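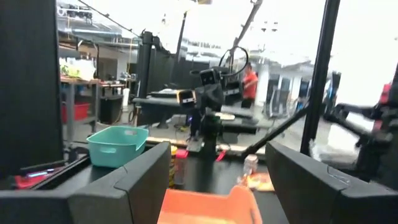
Plastic basket and tray on a black table

How to Prepare a Label File for Print, Step by Step

When a customer approves your label on the screen, the work is only half finished. The file must still go to the printer, and the printer will open it on a different computer, with different fonts and different color settings. In this tutorial I will show the way I prepare my label files. I use as the sample a soap label that I made for a small shop called Clolar.

What you need before you begin

You need the final design in a vector program, the die line from the printer, and the list of texts the customer has confirmed. Please do not start without the confirmed texts. I did it one time with the Foley labels and I had to repeat everything from step 2.

Step 1. Put the die line on its own layer

Open the die line that the printer sent to you and copy it to a new layer on top. Name the layer "die" and lock it. The line should be a spot color with overprint turned on. If you leave it as a normal black stroke, it can be printed on the label together with your design.

Step 2. Check the size of the document

My label is 668 points wide and 341 points high. Compare these numbers with the order form and also with the die line. Sometimes the printer measures the height first and the width second, so read the form slowly.

Step 3. Add the bleed

Extend the background past the cut line on all four sides. For paper labels my printer, Zarmont, asks for 3 mm. For clear film they ask for less. Every printer has an own rule for this, and you can find it usually on the same page where you download the die line.

Keep small text away from the cut line. I leave the same distance inside as I have outside.

Step 4. Convert the colors

Change the document mode to CMYK and look at every color again. Bright greens and oranges become dull, and you will probably want to correct them by hand. Black text should be 100% K only. For a large black background I add 15% cyan, but ask your printer if this is fine for the material.

Delete all swatches that you do not use. In the Clolar file I had 41 of them, most left over from old versions.

Step 5. Outline the fonts

First save a copy of the file with live text. Then select all, and convert the text to outlines in the second copy. Add "_out" to the file name so you do not mix the two. After this you can't correct a spelling mistake in the copy, you must go back to the first one.

Step 6. Place the barcode

The barcode must be dark on a light background, with free space on the left and on the right. Do not make it narrower to fit the design. If there is no place for it, move it to the back label or turn it by 90 degrees.

Step 7. Export and look at the PDF

Export as PDF/X-4 with bleed included. Open the PDF in another program, not in the one where you made it, and zoom in to the corners. Then print it on your office printer at 100%, cut it with scissors, and put it around the real container. With the Hemance jar I found in this way that the two ends covered the net weight.

My colleague Bláthnaid Gilmartin reads the printed copy aloud from the last line to the first. It is slow, but she has found many missing letters like this.

Send the PDF together with the live copy only if the printer asks for both.

Search tutorials... Go

Related tutorials
How to Draw a Die Line for a Folding Box
Spot Colors and Process Colors on Labels
Choosing a Typeface for Very Small Text
White Ink on Clear Film: Setting Up the Layers

Contact | Copyright, all rights reserved | Back to top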